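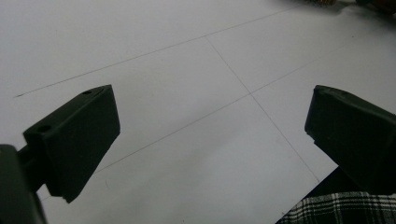
Photo: Ornella Parisi / Skultlow Trails

Home Projects Reports Trail Conditions Contact

Skultlow Trails: Second Progress Report to the Gallik Fund
4 min read

Period covered: spring through the end of November
Prepared by Tia Bickerstaff, project manager

Summary

The grant pays for the repair of the Skultlow trail network, new signs, and a printed trail map to be given out free. At the end of this period the repair work is ahead of the plan we sent you, the signs are on schedule, and the map is behind. We have not spent from the contingency line. We are asking for one change to the schedule, explained under Map.

Trail repair

The network is 14 miles long if you count the two spurs down to the creek. When we applied, most of the eastern half was passable only in dry weather. The crew started at the Cocco Road trailhead and worked east, clearing drains first and then resetting the tread where water had cut across it. Clearing drains first was Oddur Ragnarsson's suggestion and it saved us work. Several stretches we had marked for new gravel dried out without it, and we moved that gravel to the climb above the quarry, where the old surface had gone down to clay.

Seven footbridges were listed in the application. Five are finished. The sixth, at the lower ford, has new abutments but is still waiting for stringers. The supplier sent the wrong length in September and the replacements have been promised twice. The seventh is the long one near the old mill, and we have left it closed after Gianni Costa's inspection found rot in the north sill. It can be repaired within the current budget. It will need low water, so it is now planned for late next summer.

We had one slide, on the slope below the power line. It took out a short section of trail in the first week of heavy rain. The crew cut a bypass above it with the landowner's verbal permission. We have since asked for that permission in writing and expect to have it soon.

Signs

Trailhead signs are up at Cocco Road and at the school. The third, at the Cindosach parking area, is made and in storage. The county wants the post moved back from the pavement, and we are waiting on a utility locate before we dig.

Junction posts are cedar with routed lettering, the same as the ones that were there before. We looked at metal. It was cheaper to buy, but people who walk the trails told us at the spring meeting that they liked the old posts, and the price difference was small enough to go along with them. One post at the upper loop was knocked over in October and has been put back.

Map

The map was due at the printer in November and will not make it. There are two causes. The first is that the base data we planned to use put the creek in the wrong place along most of the east side, and the trail follows the creek. Bjarke Toft rewalked that side with a GPS unit and we now have good lines for it, but it took most of the time set aside for design. The second is the bypass at the slide, which did not exist when the layout was started.

Ornella Parisi is drawing the map by hand. She works in pencil, then ink, and the finished sheet is scanned for printing. The hand-drawn version costs more of her time than a computer map would, and we said so in the application. We still think it is the right choice for a map that people will pin to a kitchen wall. The folded size has been settled, and the back will carry the history text and the trail rules. The history text runs long and is being cut.

We would like to move the print date to early spring. The print run stays at 3,000. The quote we have is good through the winter, so the change should not affect cost. It also means the map can show the bypass as a permanent route if the written permission comes through – otherwise it will be drawn as a dashed line.

Public use

The counter at Cocco Road was out of service for part of the summer after its battery compartment leaked. For that reason we are not reporting a seasonal total. In the weeks when it was working, the busiest day came in at 200 passes, on the day of the school walk. We will give you full counts in the final report along with the dates the counter was down.

Most of the comments we get by email are about dogs and parking. Parking at the school is not available before 4 p.m. on school days, and we have added that to the website and to the sign.

Budget

Trail repair is slightly under plan, mostly from the gravel. Signs are on plan. Map costs to date are for design only. Tool purchases went over by the price of one replacement chainsaw, and we covered that from our own funds.

Next period

Finish the bridge at the lower ford. Install the Cindosach sign. Get the landowner's permission in writing. Send the map to the printer and arrange places to give it out – the library and the feed store have both agreed to take a box. Order lumber for the mill bridge.

Please send any questions on this report, and your answer on the map date, to Tia at the project office.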